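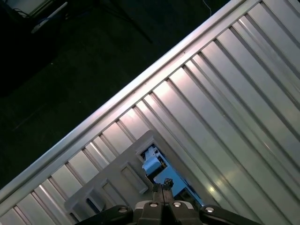 # Riffeln, Rillen, Rippen – warum ich so gern auf Blech arbeite

*Sprechzettel, Werkstattabend Brimine, Dienstag. Redezeit: so lange, bis Volker winkt.*

**Begrüßung**

Guten Abend zusammen, schön, dass ihr trotz des Novemberwetters gekommen seid. Ganz kurz zu mir, für die, die mich noch nicht kennen: Ich baue seit Jahren Arbeitsplätze für kleine Werkstätten, meistens für Leute, die vorher auf dem Küchentisch geschraubt haben und deren Familie irgendwann wieder dort essen wollte. (Pause, hier lacht meistens jemand.)

Dank an Rocío Pastor für die Einladung und an Volker Haberkorn, der mir vorhin noch beim Ausladen geholfen hat, obwohl er eigentlich den Beamer einrichten sollte.

**Das Blech auf dem ersten Bild**

- Das Bild einfach stehen lassen, nicht gleich losreden.
- Fragen: Wer von euch arbeitet zu Hause auf Holz? Wer auf Metall?
- Geripptes Aluminium ist für mich die dankbarste Unterlage, die ich kenne. Sie ist leicht, sie fleckt kaum, und man hat überall gerade Linien, an denen das Auge entlanglaufen kann. Wenn ich etwas schräg hinlege, merke ich es sofort. Das klingt nach wenig, aber wer schon einmal einen Nachmittag lang Teile ausgerichtet hat, weiß, wie wohltuend so eine Linie ist.
- Auf den Rand hinweisen: die glatte Schiene, an der die Rippen enden. Bei so einem Abschluss streiche ich immer zuerst mit einem alten Nylonstrumpf darüber. Bleibt er hängen, wird entgratet. Den Trick habe ich von Lindiwe Mathebula, und ich gebe ihn wirklich jedem weiter, ob er will oder nicht.

**Licht**

Jetzt der Nachteil, den will ich nicht verschweigen: Aluminium glänzt. Man sieht ja auf dem Bild, wie hell manche Streifen werden, während die Rillen dazwischen dunkel bleiben. Eine kleine Schraube findet man in diesem Muster schlecht wieder. Ich hänge die Lampe deshalb gern seitlich und recht tief, und wenn es ganz fummelig wird, lege ich ein Stück grauen Filz unter. Adanech Gebru nimmt Backpapier, das geht auch – es raschelt nur den ganzen Tag.

(Filzmuster herumgeben. Bitte wieder einsammeln, beim letzten Mal kamen nur 2 von 3 zurück.)

**Schalen und Rahmen**

- Zum hellen Kunststoffteil auf dem Blech: Solche flachen Formen mit erhöhtem Rand und Vertiefungen mag ich sehr. Was eine Kante um sich hat, bleibt liegen.
- Meine Regel für zu Hause: eine Schale pro Vorgang. Wer zwei Vorgänge in eine Schale sortiert, sucht später in beiden.
- Helle Farbe nehmen! Auf silbernem Grund hebt sich ein mattes Grauweiß gut ab, und dunkle Kleinteile liegen darin wie auf einem Teller.
- Falls jemand nach der Rutschfestigkeit fragt: zwei Streifen Gummimatte auf die Unterseite, quer zu den Rippen. Längs gerät der Streifen leicht in die Rille und hält dann gar nichts.

**Der Boden drumherum**

Auf dunklem Boden verschwindet alles, was dunkel ist, und das ist bei Schrauben leider die Mehrheit. Ich fege vor dem Arbeiten, nicht danach. Selorm Dogbe hat mich dafür ausgelacht und macht es inzwischen selbst so, das darf ich hier erzählen, er sitzt in der zweiten Reihe. Kabel führe ich am liebsten von oben zu, mit etwas Spiel, damit beim Umräumen nichts zieht.

**Zahlen, nur falls gefragt**

Mein eigenes Blech ist 109 Zentimeter lang und 74 tief, Zuschnitt von Nistness. Für zwei Leute nebeneinander ist das knapp, für einen herrlich.

**Schluss**

Auf die Kaffeekanne hinten verweisen. Wer mag, bringt zum nächsten Abend ein Foto seiner Arbeitsfläche mit, bitte unaufgeräumt. Den Filz einsammeln.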